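How to Plan a Budget for a Two-Arm Work Cell
Updated 07/07/2020

Most first budgets cover the arms and leave out everything bolted to them. Start at the gripper and work back. List every object the cell must pick up, with its width and its weakest part, before you ask Drokthorpe or any other dealer for a quote.

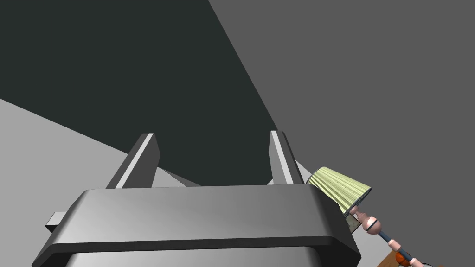
Grippers and Tooling

A small lamp with a textured shade and a beaded stem is a harder part than a plain block. The shade and the stem need different grip settings. If your list has parts like this, price a second set of fingers now. Urkley sells finger sets in packs of 3. Enter them as consumables.

Run the layout in simulation before you commit to a floor plan. Check reach for each arm on its own, at the near and far edge of the work surface. Small items lined up along a back edge, such as a toy tanker truck, set the reach figure. Allow 700 mm of clear space on the open side of the cell.

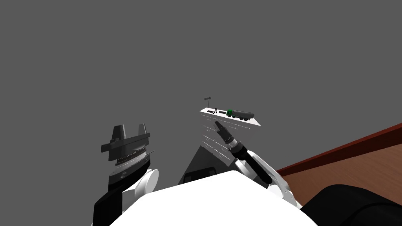 Should both arms be bought at the same time?
Buy both if any task on your list needs two hands. Otherwise order one arm, specify the base for two, and put the second in next year's budget.

Lead time belongs in the same sheet as price. The Drakura base took 19 weeks on our last order, so a unit needed in October had to be approved well ahead. Our sheet runs to 134 lines. Spare fingers and cables have their own tab.
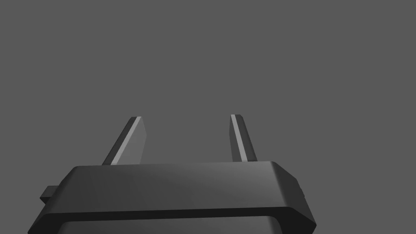
Parallel gripper, fingers apart, simulated view.

Set the opening width from the widest part on the list plus a margin, then send the sheet out for quotes.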